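Flakham wheel-lock box cutter, large

A full-size cutter for packing benches, stores and loading bays. The blade runs in a metal slide and is held by a wheel on the side of the handle. Turn the wheel back to move the blade, then tighten it before you cut. The blade snaps off in sections, and a spare is supplied with each cutter.
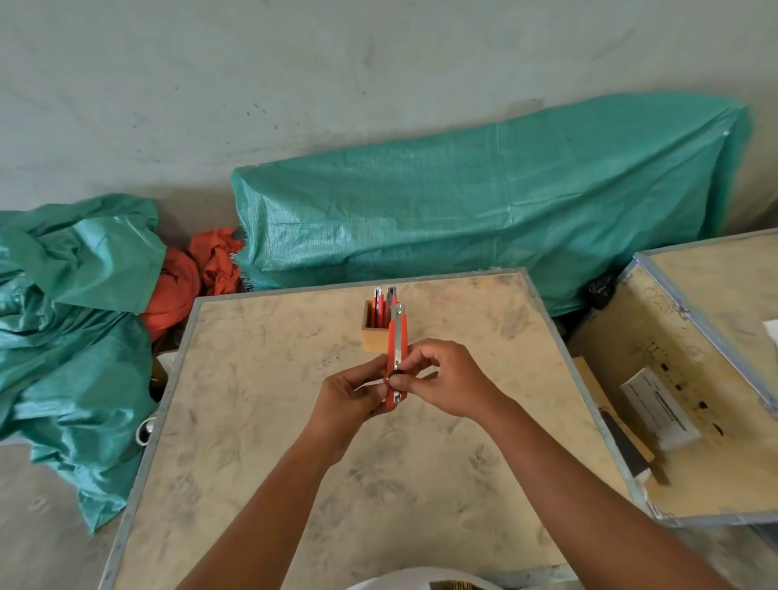

Orange cutter, with the black locking wheel on the side of the handle.

Suitable for cardboard, tape, strapping and woven sheet. Do not use it for prising lids.

Blade width: 25 mm
Colours: orange, red
Sold singly or in boxes of 30
Spare blades: packs of 50

Orders placed before 3 pm leave us the same day. For trade prices, ask for Marietjie Masilela on the sales desk.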